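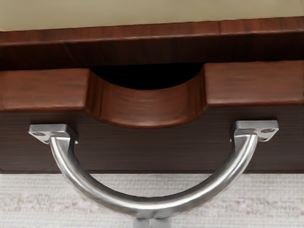

**Lurkach**是一套面向铰接物体操作的开源规划与控制软件，主要处理抽屉、柜门、翻盖等带有单一运动关节的家具部件。该软件由罗里·蒙克里夫（Rory Moncrieff）主持开发，最初为仿真环境Doddale的附属模块，后独立发布。其名称通常不译，中文资料中亦直接使用原文。

## 概述

Lurkach的输入为腕部及外部相机的深度图像、机械臂关节状态和一份任务描述，输出为关节空间轨迹及夹爪开合指令。软件分为感知、约束估计、规划和执行监控四层，各层通过消息接口通信，可单独替换。与预先为每件家具编写动作脚本的做法相比，Lurkach在接触物体后才确定运动约束，因此不要求事先提供完整的家具模型。

## 感知

感知层由子模块Semwal承担，负责在图像中分割可动部件，并给出候选抓取位置。候选位置分为三类：

- **外凸式**：管状或条状拉手，夹爪可从两侧闭合；
- **内凹式**：在面板上沿开出的指槽，需以单指探入后向外勾拉；
- **边缘式**：面板无附加结构，只能利用其上沿或侧沿。

同一面板上若同时检出外凸式与内凹式结构，Semwal默认优先选择前者，并将后者保留为备选。金属拉手的高光容易造成深度缺失，模块会以邻近面板的平面拟合结果填补空洞，再对拉手轮廓作单独重建。指槽后方的暗区不参与拟合，以免被误判为实体表面。

## 约束估计

初次接触后，控制器沿估计的法线方向施加小幅位移，记录末端位姿与受力，据此判断关节属于平移型还是旋转型。平移型关节以一条轴线表示，旋转型关节以轴线和半径表示。估计过程采用递推更新，初始窗口为40个采样点；若残差持续偏大，系统将放弃当前假设并重新试探，最多重复2次。

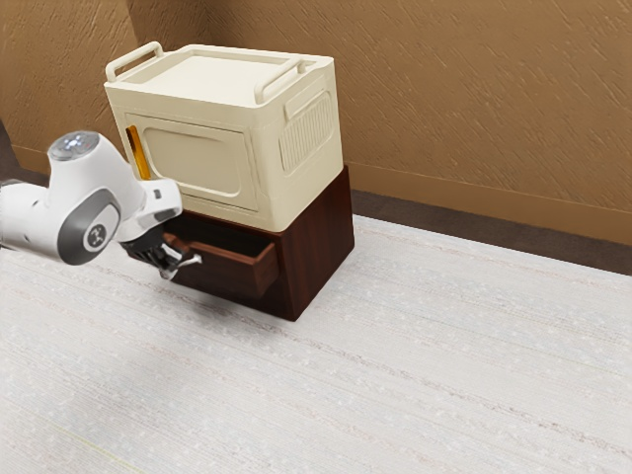
规划层在约束确定后求解末端路径，并同时检查机械臂各连杆与周围物体的间距。抽屉类任务的难点多出现在拉开之后：面板向外移动，夹爪须在有限空间内退出，再决定继续外拉、转为推合，或向抽屉内放置物品。Doddale的标准场景“角柜”即围绕这一阶段设计，木柜距墙角不远，单个抽屉处于半开状态，白色机械臂自侧面伸入，夹爪两指位于抽屉面板外侧略低处；柜顶另有一只米色塑料收纳箱，宽度与柜体接近，在规划中按静态障碍物处理。由于柜体与箱体上下相邻，碰撞模型若仅采用一个包围盒，会把抽屉上方的可用空间一并排除，故Lurkach对二者分别建模。

路径求解采用采样与优化结合的方法。采样器先生成8条初始路径，优化器再依据关节限位、轨迹平滑度和间距代价逐一改进，取代价最低者交付执行。若全部路径均不可行，规划层向上返回失败原因，由任务层更换抓取位置。

## 执行与监控

执行层采用阻抗控制，沿关节运动方向保持较高刚度，垂直方向则允许一定柔顺，以吸收轴线估计误差。监控程序Lodo与控制器并行运行，检测打滑、卡滞和意外接触三种异常。检测到打滑时，系统暂停轨迹并重新闭合夹爪；检测到卡滞时，先回退一小段距离，再重新估计约束；发生意外接触时立即停止，等待操作人员确认。

Lodo同时保存事件日志，内容包括触发时刻、受力曲线及当时采用的约束假设。日志可在Doddale中回放，开发者能够从任一事件点恢复仿真状态，修改参数后继续运行。

## 评测

项目附带的回归测试包含200个抽屉任务，随机改变柜体朝向、面板材质、拉手形式和初始开度。评测以最终开度是否达到目标值为成功标准，夹爪与面板发生非预期碰撞者另行统计。代码合并前须通过全部无障碍任务，含障碍物的任务则只作报告，不作为合并条件。

## 局限

Lurkach假定每个部件仅有一个自由度，不适用于折叠门及带有联动机构的家具。软件亦未对自闭式滑轨的非线性阻力建模，此类抽屉在接近关闭位置时可能被误报为意外接触。对于表面无拉手的面板，边缘式抓取依赖已有的开口，抽屉完全闭合时通常无法执行。

## 参见

- 阻抗控制
- 运动规划
- 铰接物体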